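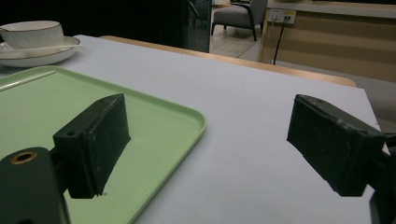

Drellville Community Garden
Minutes of the summer general meeting, 5th July
Held in the back room of the Jaldale Road library

Chair: Darcy Chan
Minutes: Ebuka Oyewole
Present: 26 plot holders, plus two people from the waiting list (welcome, both!)
Apologies: plots 9, 14 and 31

1. Minutes of the February meeting

Read and agreed with one fix. The hose reel that went missing was the one from the east tap, not the west tap. It is still missing.

2. Water

Darcy opened with the good news, and it got a round of applause: the second rain tank is in and hooked up to the shed roof. It holds 300 gallons and it filled to the brim in the storms at the end of June. That gives us two full tanks going into the hot part of the year, which we have never had before.

Plot 22 asked if the tank water can go on salad leaves. Darcy said please keep it to the soil and use the tap for anything you eat raw. A sign will go up.

Watering hours stay the same, before 9 in the morning and after 6 in the evening. There was a long talk about drip lines. Plots 3, 4 and 18 have put them in and all three love them. Plot 18 brought a piece of line along and passed it round, and offered to show anyone how to fit one (it takes an hour if your bed is straight, longer if it is shaped like plot 18's).

Action: Ebuka to make the sign for the tank.

3. Money

We have $400 left in the general fund after paying for the tank fittings. The seedling sale brought in more than last year and the tomatoes were gone by ten o'clock! Several people said we should grow more peppers next time and fewer squash. Agreed.

Plot fees stay at $60 for a full plot. The half plot fee was not discussed as we ran short of time, so it goes on the list for the fall.

4. Compost

The three bay system is working so well. Bay one is ready to use and it is lovely stuff, dark and crumbly, and it smells like a forest. Two buckets per plot until everyone has had a turn, then help yourself.

Reminders for bay three: no bread, no cooked food, no weeds with seed heads. Somebody has been putting in whole corn stalks. Please chop them first, the loppers are on the hook inside the shed door.

Plot 11 asked about buying a shredder. Hourani Hardware rents one by the day and we could share the cost in October. Most hands went up for this.

Action: Plot 11 to ask Hourani for the day rate.

5. Pests

Squash bugs are back on the south side. Check under the leaves and scrape off the eggs. Plot 7 has had good luck laying a board on the soil overnight and turning it over first thing in the morning.

The groundhog has been seen again near the Caser Street fence. We talked about digging wire mesh in along that side. Enough people offered to dig that we can do it in one morning, so thank you! Darcy has the list.

6. The bean trial

This was the best part of the evening. Seven of us grew the same pole beans this spring, some from seed started indoors and some sown straight into the ground. The indoor ones came up first, of course, but the ones sown outside have caught up and in plots 5 and 16 they are now taller. We will weigh the pods from each plot through August and put the numbers on the shed wall. If you are in the trial, write the weight down on the day you pick, even when it is only a handful.

People want to do it again next year with carrots. Ebuka is already keen on purple ones.

7. Harvest supper

Will be in September, long tables down the middle path like last time. Bring a dish and your own plate. We need string lights, a second grill and someone who can play music for an hour or two.

8. Any other business

The shed lock sticks. Pull the door toward you as you turn the key.

Plot 27 has far too many zucchini and there is a box of them by the gate. Take some.

Next meeting in the fall, same room, date to be posted on the gate.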